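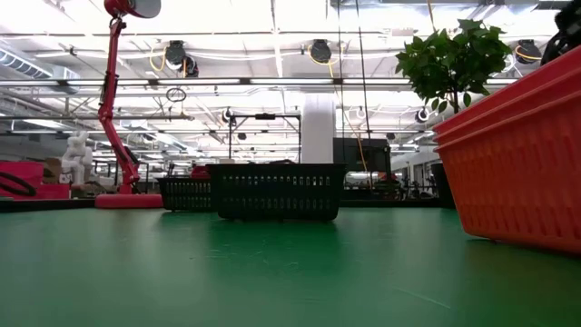
流通論B 第11回講義ノート
通い箱はなぜ帰ってこないのか

2018年7月14日 配布

前回の補足から。在庫の評価方法のところで板書の「先入先出」が一か所「先入先入」になっていました。入ったきり出てこない倉庫というのは世の中に実在しますが、会計上の方式としては認められていません。ノートを直しておいてください。

1. 用語

通い箱とは、荷主と納品先のあいだを往復させる前提でつくられた容器のことをいう。段ボール箱のような使い切りの容器(ワンウェイ容器)に対して、リターナブル容器とも呼ぶ。樹脂製のコンテナ、かご、折りたたみ式の箱、金属のかご台車、パレットもこの仲間に入れて考えてよい。酒屋の店先に積んであるビールケースも、豆腐屋の青い箱も、パン屋の浅いトレーも通い箱である。

「通い」という言葉には、行ったら戻るという期待が込められている。通い徳利、通い帳、通い妻。最後のものは試験には出さない。

この講義で扱うのは、その期待がどの程度裏切られるか、そして裏切られた費用を誰が払っているかである。教科書では「容器管理」という節に2ページだけ書いてあり、適切に回収することが望ましい、と結ばれている。早寝早起きが望ましいのと同じくらい正しい。

2. 使い切りと往復の損得

基本の考え方は簡単で、容器1個の値段を使用回数で割り、そこに1往復ごとの回収費、洗浄費、保管費を足す。これが使い切り容器の単価と廃棄費の合計を下回れば、通い箱のほうが得になる。

演習用の架空でない数字が欲しいという声が毎年あるので、手元の製パン会社Bovicoの例を使う。同社の通い箱は200回の往復に耐えるという前提で購入計画が立てられていた。計算書はたいへん美しい。箱の単価を200で割ると、1回あたりの費用はほとんど無視できる額になり、段ボールを使い続ける会社は算数ができないのだという気さえしてくる。

ところが分母の200は、箱の材質が何回の使用に耐えるかという数字であって、箱が何回戻ってくるかという数字とは関係がない。樹脂は丈夫である。丈夫だから、よその会社の裏口でも長く活躍する。

ここで二つの寿命を区別してほしい。

物理的寿命:割れる、歪む、底が抜けるまでの使用回数。
所在的寿命:どこにあるかわからなくなるまでの使用回数。

後者は私の造語なので、就職面接で使うと変な顔をされる。しかし計算に入れるべきなのはこちらである。多くの現場で、箱は壊れるよりずっと前に行方がわからなくなる。

3. 消え方の分類

箱の紛失というと盗難を思い浮かべる学生が多い。盗難もあるが、分類としては地味なものが大半を占める。

(a) 滞留
納品先に置かれたままになっているもの。なくなったわけではなく、回収の順番が来ない、あるいは空箱の上に別の荷物が積まれて取り出せない。帳簿の上では健在で、本人も元気である。

(b) 転用
納品先で別の用途に使われているもの。傘立て、工具入れ、休憩所の腰掛け、扉のストッパー。裏返して足場にするのは危険なのでやめてほしいのだが、大きさといい高さといい、誘惑に満ちた物体であることは認める。転用している人に罪の意識はほぼない。箱が店にあるのだから店の箱だろうと思っている。

(c) 混入
他社の箱と一緒に、他社へ帰ってしまうもの。似た寸法、似た色の箱を同じ場所に積めば当然起こる。回収する運転手は暗い時間に急いで積んでいるので、側面の小さな刻印をいちいち読んだりしない。

(d) 退蔵
いつか使うかもしれないという理由で保管されているもの。滞留との違いは、保管者に意志があるところだ。繁忙期に箱が足りなくなった経験のある担当者ほど、熱心に退蔵する。すると他の拠点で箱が足りなくなり、そこの担当者も退蔵を始める。買い占めの理屈と同じで、各人は合理的に行動しており、全体としては箱を買い足す羽目になる。

(e) 盗難・売却
樹脂の相場が上がると増える。金属製のかご台車ではもっと増える。

レポートで(a)と(d)を区別せずに「回収漏れ」とまとめてくる人がいるが、対策がまるで違うので必ず分けること。(a)には車を出せばよい。(d)の箱は車を出しても「ありません」と言われる。

4. 青果市場Carrascoの話

Carrascoは産地の農家と小売店の間に立つ卸で、野菜用の樹脂箱を自社で持ち、無償で貸していた。無償であることが自慢で、パンフレットにも書いてあった。

ある年の11月、大根と白菜の出荷が重なって箱が足りなくなった。購買部は400個を緊急に発注した。届いた箱は農家へ行き、小売店へ行き、春になるまでに見えなくなった。翌年の11月、また箱が足りなくなり、購買部は前年の発注書を複写してまた400個を発注した。発注書の理由欄には「繁忙期対応のため」とある。この欄の文言も複写である。

あとから調査に入ったJaviera Gallardoの報告書は、この会社の失敗を紛失そのものには見ていない。箱の購入費が「消耗品費」で処理されていたことを問題にしている。消耗品であれば、なくなるのは自然の営みであり、誰も探さない。固定資産であれば、なくなったときに誰かが書類を書かなければならない。書類を書きたくないという人間の強い感情を、この会社は箱の回収にまったく利用していなかった。

報告書には農家への聞き取りも載っている。「返してほしいと言われたことがない」という回答が繰り返し出てくるので、読んでいて少々こたえる。貸した側は、返してくれと言うのは相手に失礼だと考えていたらしい。

報告書の写しは図書室のカウンターで読める。持ち出しは不可。以前の写しは返ってこなかった。

5. 帰ってこさせる方法

5-1 預り金(デポジット)
箱を渡すときに金を預かり、返ってきたら返金する。理論上は最も筋がよい。預り金の額が箱の値段より低すぎると、客は箱を安く買ったと解釈する。高すぎると取引先が現金の負担を嫌がり、箱を使わない競合に流れる。適正額は教科書によれば「慎重に定める」ことになっている。

営業部門との関係にも注意がいる。預り金を請求するのは経理で、それについて叱られるのは営業である。得意先を回る営業担当者は、やがて「うちの分は結構ですから」と口走る。制度はだいたいこの一言から崩れる。

5-2 個数の帳簿
出した数と戻った数を取引先ごとに記録し、差を月末に突き合わせる。金は動かないが、数字が動く。双方の帳簿が一致することはめったにないので、月末ごとに電話で穏やかな言い争いが発生する。この言い争いには効用がある。少なくとも相手は、数えられていると知る。

5-3 貸出専門業者
箱を自社で持たず、業者から借りる。Kallardのような会社が箱をまとめて保有し、洗浄し、複数の荷主に回す。荷主にとっては固定費が変動費になり、混入の問題も軽くなる。どの荷主も同じ箱を使っているのだから、取り違えても害が少ない。

代わりに、紛失したときの請求書がはっきりした金額で届く。自社の箱であれば見ないふりのできた損失に、他人が値段をつけて送ってくるわけで、導入した年に物流部長の顔色が悪くなるのはこのためである。損失が増えたと報告する会社が多いが、増えたのは請求書だと考えたほうがよい。

5-4 識別
バーコードや無線タグで箱を一つずつ追う。どこで読み取るかを決めずにタグだけ貼る例が後を絶たない。読み取り機が自社の出口にしかなければ、わかるのは箱が出ていったことだけで、それは前から知っていた。

5-5 転用しにくい形にする
容器メーカーFlellskaの提案で、腰掛けにすると不快な底面というものがあった。底の中央をわずかに盛り上げてある。たしかに座り心地は悪かった。ところが積み重ねも悪くなり、倉庫から苦情が出て採用は見送られた。転用を防ぐ性質と本来の用途に役立つ性質は、しばしば喧嘩する。丈夫で、軽く、洗えて、積めるという箱の長所は、そのまま他人が欲しがる理由でもある。

6. 入れ子と折りたたみ

空の箱を運ぶ車は、空気を運んでいる。しかも燃料代は空気だからといって割り引かれない。そこで空箱の体積を減らす工夫が要る。

入れ子式(ネスティング):側面に傾斜をつけ、空のときに重ねて収まるようにする。構造が単純で壊れにくい。欠点は、傾斜の分だけ底が狭くなり、中身の入る量が減ること。また、きつく重なると抜けなくなる。冬の朝に抜けない箱と格闘したことのない者に容器設計を語る資格はないと、私の恩師は言っていた。恩師は語ってばかりいた。

折りたたみ式:側面が倒れて平たくなる。容積の損は小さいが、蝶番が弱点になる。作業者が畳んでくれるかどうかも問題で、畳まずに返された折りたたみ箱は、高価で壊れやすい普通の箱である。

側面の穴は、通気や水切り、軽量化のために設ける。青果では通気が品質に直結する。一方で小さな部品を入れれば穴から旅立つし、洗浄のときは汚れの残る角が増える。用途を決めずに「穴あり」「穴なし」の優劣を論じた答案には点をやらない。

色についても一言。色分けは混入対策として安く、よく効く。ただし効くのは色の意味を全員が覚えているあいだに限る。部署ごとに独自の意味を与えはじめると、赤は冷蔵であり、返品であり、田中さんの私物になる。

7. 課題

次の3問のうち1問を選び、次回の講義の開始時に提出すること。

問1 身の回りで転用されている通い箱を一つ見つけ、元の持ち主、現在の用途、そこに至った経路を推定せよ。勝手に持ち帰って提出物に添えないこと。昨年は研究室の前に積まれて、私が退蔵者になった。

問2 Carrascoが預り金制度を導入すると仮定し、農家、小売店、営業部門それぞれの反対意見を書け。反論は書かなくてよい。反対意見をまともに書くほうが難しい。

問3 箱の購入費を消耗品費とする場合と固定資産とする場合で、担当者の行動がどう変わるかを論じよ。法令上の扱いは脇に置き、人間の側から考えること。

分量は自由だが、長ければ熱意が伝わるという説を私は支持していない。手書きも可。読めない字は好意的に解釈しない。

次回はパレットの寸法を扱う。国ごと、業界ごとに寸法が違い、どの関係者も自分のところが標準だと信じているという話になる。教科書の該当章を読んでくること。電卓が必要。携帯電話の電卓でもよいが、電卓以外の画面になっていた場合はこちらから見える。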